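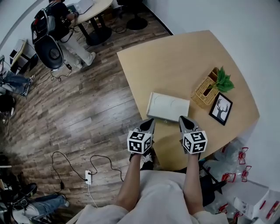 How to Get Water Rings Off a Wood Table

Before you do anything drastic, take a deep breath, because most white rings sit up in the finish and come out with a little patience (my aunt's old table had years of them!). Lay a clean cotton cloth over the mark and press with a warm, dry iron for 3 seconds, then lift and have a look. Repeat until the ring fades.

If it's stubborn, rub in a dab of plain mayonnaise, go have your supper, and wipe it off after an hour. Buff along the grain with a soft rag. Dark rings are another matter and usually mean sanding.

Posted by Natália Bartoš, April 6, 2018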